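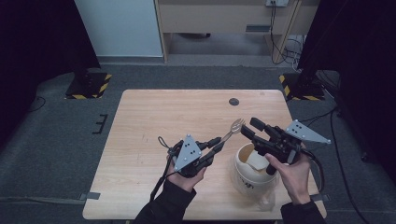
Rillport Office Services, Shared Rooms and Kitchen Team

5 March 2001

Clearing the table: a note on cups, forks and what is left in them

Readers of this page will know that it is ordinarily given over to room bookings and the heating. I have been asked to write instead about the meeting table, and in particular about the condition in which it is handed from one group to the next. The views below are my own, although they were formed in the course of my duties.

A cup with a brown stain inside the rim and a crumpled tissue poking up out of it is a familiar sight in any office. So is the fork that goes with it, and the plastic bag that the lunch came in. Taken one at a time, these are small matters. When they are left together on a light wooden table, the next group is obliged to begin its meeting by clearing up after the last, and it generally does so by moving everything to the windowsill. I have found cups on the windowsill that had been there since November.

The procedure we have followed since the move from Tosau is a simple one, and I set it down here in full for those who have joined us since.

Whatever is inside the cup comes out first. Tissues, tea bags, sugar papers and stirrers go into the general waste bin in the corridor. They do not go into the paper bin, which is emptied by a different contractor on a different day, and they should on no account be tipped into the sink. The kitchen drain at Rillport was blocked twice last year, and on the second occasion the plumber took out what he described in his report as a quantity of tissue.

Plastic bags that are clean may be folded and put in the second drawer of the kitchen unit, where they are used to line the small bins. A bag that has held food should be thrown away. The drawer is now rather full, and I would ask colleagues to take a bag out from time to time as well as putting one in.

Forks, knives and spoons are carried to the kitchen separately from the cups. This rule has been questioned. It dates from the period when cutlery was carried inside the cups, was forgotten there, and went through the dishwasher in a bundle that came out no cleaner than it went in. We bought 40 forks when the kitchen opened. I do not propose to say how many are in the tray at present, but anyone who has a fork in a desk drawer is invited to return it, and no questions will be asked.

The cup itself should be rinsed before it goes in the machine. Tea and coffee stains of long standing will not come off in an ordinary wash. For these I recommend a spoonful of baking soda and a little warm water, made into a paste and rubbed around the inside of the rim with a damp cloth. It should be left for 30 minutes and then rinsed well. Scouring powder is not recommended on printed cups. The lettering on several of ours has suffered, and the set with the Van Rooij name on it, which was a gift, can no longer be read at all.

I turn now to the table, which receives less attention than the cups and probably deserves more.
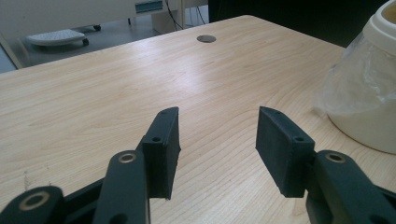
Steinar Brynjólfsdóttir wrote in after the first version of this note was circulated to say that the cups were the lesser problem and that she would sooner find ten of them on the table than one more puddle wiped into the cable hole with a sleeve. She asked that the page say plainly that the hole is for cables, that crumbs go into it and do not come out, and that a cloth should always be moved away from it toward the nearest edge.

I am glad to say so. I would add only that the cloth should be damp and well wrung out, and that the table should be dried afterward with one of the cotton towels from the hook. A pale top shows every ring. It also shows small dark scuffs, and these are best left to a soft cloth and some patience. The green scouring pads are for saucepans. A member of the evening group used one on the old table at Tosau, and the dull patch was still there when the table was sold.

The surface should be wiped along the grain where this can be followed. I am aware that the grain on our table curves a good deal, and I do not insist on the point.

A number of colleagues have asked for a tray, so that the whole of a lunch can be carried away in one trip. Two have been requested from Flundlow, with raised edges and a washable finish, and they will be kept upright beside the refrigerator when they come. They are to be returned to that place after use. A tray left on the table with cups on it does not count as a cleared table.

The question of whose task the clearing is has been raised again, as it is each spring. The position has not changed. The group that has used the table clears it before leaving the room, and the last person out takes the cups. Where a group has guests, the clearing falls to the host.

The dishwasher is started at the end of the afternoon and emptied first thing in the morning. Cups brought in after it has been started should be washed by hand and left on the rack, handle outward. The cotton towels are changed weekly, and the used ones go in the bag behind the kitchen door.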